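Sep 23, 2022
Workshop notebook, bench 2
Tower rebuild for Purkness

Picked up the dark gray tower again after lunch. Purkness want it back as a plain file box, nothing fancy, and they would like it before the October move. Sushil Goel took the call and wrote the wish list on the back of the job sheet: clean it, check the board, put the same processor back, fresh paste, one memory module to start with, then the hard drive.

Case on its side on the slotted table, side panel off. Panel is leaning against the shelf by the door, screws in the lid of the paste jar. Please leave the lid where it is.

Dust was worse than expected under the drive cage. Brush first, then short bursts of air. The perforated metal on the cage holds lint in every hole and I went over it twice. Power supply stays in for now. Ran it on the tester before starting and all the rails were within limits.

Old paste had gone hard. Alcohol and lint-free wipes took it off the heat spreader, and it took more wipes than I like. We are low. Astlow sell them in boxes of 170, or 1000 if we split an order with Mishra. Sushil to decide.

Looked over the socket with the loupe before going further. No bent contacts that I could find. Checked the retention frame for play, none.

Labels: job number is 852, goes on the inside of the side panel and not on the bezel. The last one we put on a bezel left glue behind and Wastwood complained.

Parts go in the gray printed tray on the left while the case is open. Drive upright in its slot, processor in the lower part, memory module flat in the channel just below. Keep to that layout so whoever takes over knows what is still out.
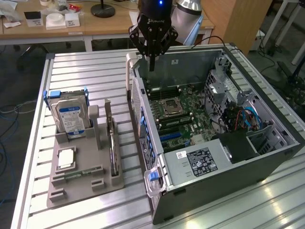
Does the memory go in before or after the processor?

After. Seat the processor and close the frame first, then fit the module and press until the latches click at both ends. The drive goes in last, once the board has passed a bare start.

SATA cables: leave the blue and red bundle as it is until the drive is in the cage, then tidy. The ties we have are too wide for the gap. There is a bag of narrow ones in drawer 56, behind the fan grilles.

Still to do:
Paste, then cooler
Bare start with one module, note the beep code if any
Full memory test overnight
Drive in, check it shows up in setup
Ask Purkness if they have the key for the side panel or if we should drill out the lock

Wrist strap at this bench has a loose snap. Used the one from bench 3, put it back after.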